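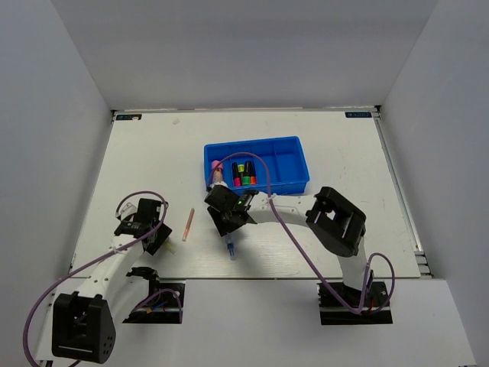 Demonstration gathering is the everyday name for the patient business of showing a robot how a job is done, over and over, so that a learning system can later have a go at it unaided. A person guides the arms through the task from start to finish, and the machine keeps a record of what its cameras saw and how each joint moved along the way. The jobs chosen are usually humble ones. Putting pens away is a great favourite, and a typical cell for it has two arms facing a white tabletop, a blue tray with a divider, and a handful of highlighters, most of them standing in the tray and perhaps a salmon-pink one lying loose on the table. It looks like a very small chore, and so it is for a person, but it asks a good deal of a pair of grippers - finding the pen, taking hold of it, turning it upright and letting it go without knocking over its neighbours.

Each run through the task is called an episode. An episode begins with the objects set out in some starting arrangement and ends when the operator is satisfied or gives up. Both sorts are normally kept, though they are labelled differently, and there is a long-running and mostly good-natured disagreement over how useful the failed ones are. Some groups throw them away. Others find that a fumble followed by a recovery teaches the system something that a tidy run never could, and they ask their operators to leave such moments in.

Variety matters as much as quantity. If the tray always sits in the same spot, the system may learn the spot and pay the tray very little attention, and it will then reach confidently for thin air on the first morning that somebody moves it. For this reason the starting arrangement is changed between episodes: the tray is shifted or turned a little, the pens are swapped for others of a different colour, and the loose ones are laid at fresh angles. Lighting is sometimes altered too, although many cells have plain pale walls to keep the background quiet.

One well-liked set of examples is Skestik, put together by the operator and teacher Sointu Räsänen in a rented workshop at Kuster. It holds 745 episodes of desk tidying, of which 700 were marked as successes. Räsänen recorded the first 58 herself and later set them apart, as she felt her hands had still been learning the controls and the arms moved in a rather hesitant way. They remain available to anyone who would like them, and newcomers often find them a comfort.

Pace is another matter on which habits differ. The handbook used at Pimow asks for slow, even movements with a short rest before each grasp, while the team at Kanero prefers operators to work at whatever speed feels natural. Mixing the two styles in one set is generally discouraged, although Skestik does contain 2 sessions at the quicker pace, both recorded in July and noted as such in the index.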